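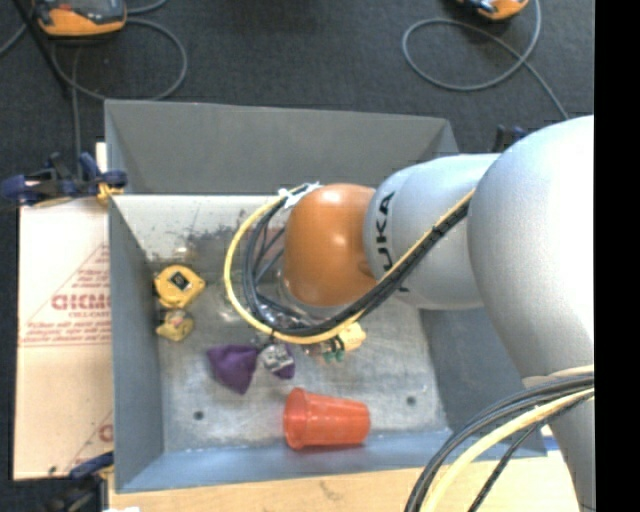 Thirumalai Kurup starts most mornings with a controller in his right hand and a foot pedal under his left shoe. He squeezes a trigger, the arm dips into the bin, and a tape measure comes up between the fingers. He lets it go over the next bin, presses the pedal to mark the attempt as good, and goes back for a cup.

By the time he stops for lunch he will have done this more than 400 times.

Kurup works for Lumuvham, which trains picking arms for warehouses and repair depots. Its customers handle returned goods, and returned goods are a mess. A tote might hold a hand tool, a child's sock and a drinking cup, all lying on top of one another. Writing rules for every item was tried and dropped years ago. The company now has people drive the arm by remote control, records every motion, and uses the recordings to train the software that will drive it later.

"You are teaching it what your hand already knows," Kurup said. "The trouble is that your hand never had to explain itself."

Cloth is the hardest. A person pinches a piece of fabric without thinking about where. The arm needs to come in low, close on a fold and lift slowly enough that the fold does not slide out. New operators tend to grab from straight above, as they would with a block, and come up with nothing. Kurup tells them to look for a ridge and aim just below it.

Cups are a different problem. One lying on its side will roll if a finger touches it too high. He takes it across the narrow end and accepts that he will sometimes chase it into a corner. Those chases stay in the recordings. An early model at Lumuvham was trained only on clean picks, and when it missed, it stopped dead over the bin and waited.

The company has tried other ways of teaching. For six months it used hand guiding, where the operator holds the arm and moves it through the job. That worked well for fixed tasks such as loading a tray. It worked badly in bins, where the operator's own arms blocked the sensors and shoulders were sore by the middle of the afternoon.

Remote control has its own costs. There is a slight delay, and the operator cannot feel how hard the fingers are closing. Kurup judges it by watching how the object gives. Shifts at the controls are limited to 50 minutes, followed by a break of 20.

The software now trains on sets of 865 recorded picks per item group, collected by several operators. Mixing people matters, the company found. Kurup approaches nearly everything from the left, and a model trained on his picks alone did the same, even when the left side was blocked by a wall.

A first group of arms is due to start at a returns depot in Ferrand in November. Kurup will go along for the opening weeks. When an arm gets stuck, he will take over from a desk upstairs, finish the pick by hand and send the recording back to be added to the rest.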